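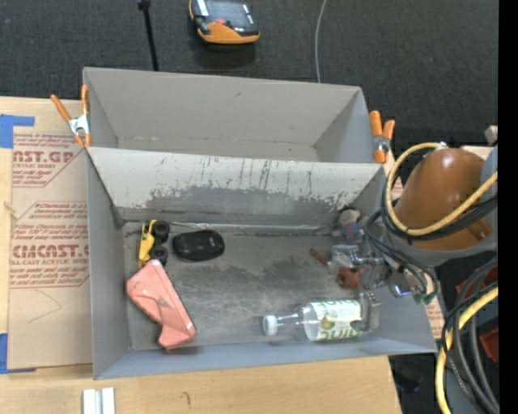

Text: Technische Redaktion Gavora

4.3 Greifaufgabe vormachen (Behälter zu Behälter)

Stand 2. September 2022. Gilt für Handführung und Fernsteuerung.

Vorher prüfen:
- Beide Behälter mit Federklemmen fixiert. Verrutscht einer, ist die ganze Aufnahme unbrauchbar.
- Vorderer Behälter gefüllt, hinterer leer.
- Teile gemischt: Flasche, Schachtel, Spielzeugfahrzeug, kleine glänzende Sachen. Zerknautschte Schachteln drin lassen, Kratzer im Boden stören nicht.
- Kabel und gelber Schlauch frei beweglich, auch bei ganz gedrehtem Handgelenk.

Vormachen:
1. Bediengerät einschalten, Projekt "Kimatport" laden. Code 1242.
2. Modus wählen: HAND oder FERN. Während der Aufnahme nicht umschalten!
3. Arm in Startposition, Greifer offen.
4. Aufnahme starten. Kurz warten, dann erst bewegen.
5. Teil anfahren, von oben. Langsam. Bei Flaschen quer zum Körper greifen, nicht am Deckel.
6. Greifer schließen, gerade anheben, über den Rand in den hinteren Behälter.
7. Ablegen, nicht fallen lassen. Zurück zur Startposition, Aufnahme stoppen.
8. Pro Teil 18 Durchgänge, dazwischen Lage ändern (liegend, hochkant, an der Wand).

Hinweis: Fehlgriffe nicht löschen, als "F" markieren. Nach 3 Fehlgriffen hintereinander Greifer neu nullen, siehe Kap. 2.

Hinweis: Teile in der Ecke zulezt. Dort stößt der Greifer gern an die Seitenwand, Winkel vorher im Leerlauf testen.

VORSICHT! Quetschgefahr an den Gelenken des Greifers. Bei FERN nie in den Behälter fassen. Teile umlegen nur bei gedrücktem Not-Halt.

VORSICHT! Bei HAND den Arm am Gehäuse führen, nicht am Schlauch oder an den Kabeln ziehn.

Weiter mit 4.4, Aufnahmen übertragen.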